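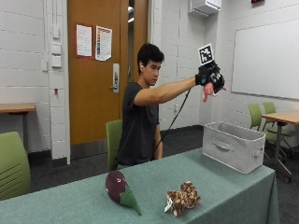

Glove on, reaching over the bin, with the eggplant waiting its turn.

Budget season has come around again, and I've spent most of May with a spreadsheet open in one window and supplier quotes in the other. Several of you wrote in after the last issue to ask how a small group like ours decides what to buy, so I'm going to walk you through it, warts and all.

The big question this year is gloves versus grippers. We want to record people picking things up and putting them away, so that an arm can learn the same job later. A sensor glove lets you use your own hand, and people get comfortable in it fast. A hand-held gripper is clumsier at first, but what it records is already much closer to what the arm will do. Dritenik quoted us for the glove, Pelletier for the gripper, and for a while I was sure we could only afford one of them.

Then Océane Hiebert went through my numbers and found I'd put spare cables in twice. (Thank you, Océane!) With that fixed, both fit, as long as we give up the second workstation and wait on the new arm until next year. I can live with that. 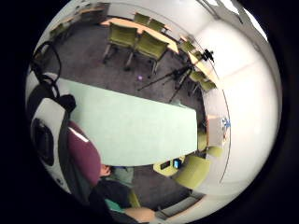
2 min read

Now for the boring stuff, and I'm saying it loudly because I got it wrong last time. The price on the quote is only where you start. Straps wear out. Batteries fade. Tripods, mounts, chargers and storage all have to come from somewhere, and last year I left over $2000 of that kind of thing out of the plan and had to go back to Rosaire Thibodeau with my hat in my hand. He was nicer about it than I deserved.

So the small stuff gets its own line now, and so does room time. Meeting rooms with big tables are in demand in our building, and setting up takes longer than you'd think – you have to move furniture, find outlets and sort out your camera positions before anybody picks up a single toy. I've asked for 6 half-day bookings and will probably need more.

The toys, by the way, are the cheapest thing on the whole list. I put down $100 for plush and was told I was being extravagant. I'm keeping the line.

Still to settle is the support plan. Laltau will cover repairs on the tracking gear for a yearly fee, and Dymphna Buckley thinks we should take it. I keep going back and forth – a bad cable I can swap myself, but a dead sensor in the middle of a recording week would sink us. If you've paid for one of these plans, please write and tell me whether you ever used it. I need to send the final numbers to Rosaire before the end of the month.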